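An afternoon at Arnard's open day
2018-06-07

Posted in: Visits

I have been on a fair number of open days, and I rate them by how soon someone hands me something to hold. The brewery took an hour and a half. The glass people never did. At Arnard I had barely got my coat off before I was being shown which finger goes where on a gripper.

Arnard has the upper floor of a building behind the station, above a firm that sells bathroom fittings. You go up past the taps. The company makes software that teaches robot arms to do small packing jobs, and for that it needs examples, a great many of them, done by human beings with human patience. The part of the business I had come to see is the part where the examples get made. It looks much like an ordinary office with the windows on the good side.

There were 20 of us, split into groups by the colour of our name stickers. I was in green, along with a retired couple, a man who asked about parking at every stop, and several students who knew more than the tour did and were quite polite about it.

First came a talk. The arms themselves, we were told, are fairly good at moving and fairly poor at knowing what to do when they get there. You could write out the rules for opening a cardboard box, and Arnard had a go at this in its early days with a project called Gretell, which ran to a very thick folder and could open one sort of box if the box was in a good mood. So now they do it the other way about. A person takes a gripper in the hand, with a camera fixed to it, and does the job. The camera sees what the gripper sees. Do that often enough and the learning system, which is called Fleury, starts to get the idea. Why Fleury? The person who named it has left.

The advantage of hand-held grippers, as I understood it, is that you don't tie up an expensive arm while somebody practises folding. You also don't need to be an engineer. You need to be able to pick up a box with two pinching fingers and not swear, although we were assured that Fleury doesn't learn from the sound.

Then to the table. The job of the day was cartons, the kraft sort with a carry handle on top that you might get a cake in. Each go at the task is called a take. A take begins with the grippers in clear view, ends when the box is let go, and should have no dithering in the middle. Dithering was a theme of the afternoon. If you stop to think, the system learns that stopping to think is a part of opening boxes, and one day an arm in a warehouse will pause over a parcel as if it had left the gas on. 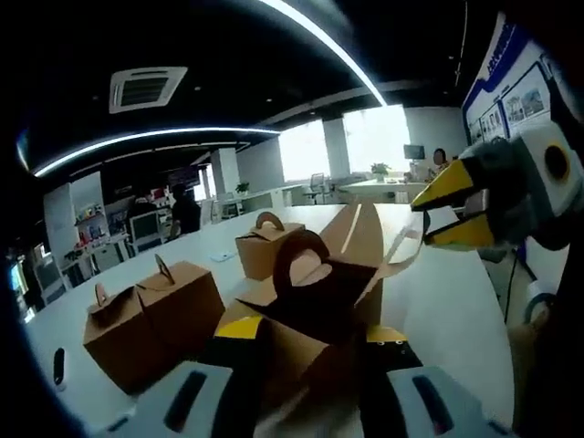 The people who do this for a living work in turns, and change over more often than I would have guessed. Wrists are the trouble. So is boredom, which shows up in the takes as a kind of slouch. After the two hundredth carton, one of them told me, you begin to find cheaper ways of doing it, and the cheaper ways are not always ones you would want passed on. They keep a list of these on the wall by the kettle. My favourite entry read "no flicking".

Mistakes are another matter, and here I learned something. I had supposed that a bad take would be thrown away. Some are. But if you miss the flap, go back and get it properly, that take is worth keeping, and may be worth more than a clean one. A system that has only ever seen things go well has no notion of what to do when they don't. The recovery gets its own label. The student next to me wrote this down; I nodded as though I had.

After that we had our turn, 2 takes each. You squeeze a trigger and the fingers close, and that is the whole of the training. I can report that my hands, which have opened boxes without complaint for decades, became somebody else's. Everything you normally do with a thumb has to be done with your elbow. My first take was marked "dither". My second was marked "dither, recovered", and I was more pleased with this than I have been with some exam results. The retired couple took a gripper each and opened theirs between them in complete silence, like people who have put up a lot of tents.

The man with the parking question got a clean take at the first try — and then asked about the parking.

The last stop was the arm itself, in a side room with a line of tape on the floor. It was running a version of Fleury taught on the spring's takes. It reached for a carton, got hold of a flap, lost it, went back and had it open. There was applause. Then it tried the next one and pushed it gently off the bench. More applause, if anything. Our guide said the failures are logged, and that they tell the team which takes to ask for the following week. At present they want more cartons set down at odd angles.

Tea was downstairs, in a room lent by the bathroom firm, among the basins. The biscuits came in a carton with a handle and there was a short queue of people unwilling to be seen opening it.

Practical notes. The next open day is in July and you need to book. Tours last 2 hours, with a fair bit of standing. Children can try the grippers if they are tall enough for the table. The bus stops outside; if you drive, use the Bridier car park across the road, which takes coins only and closes at six. I know this because it was asked.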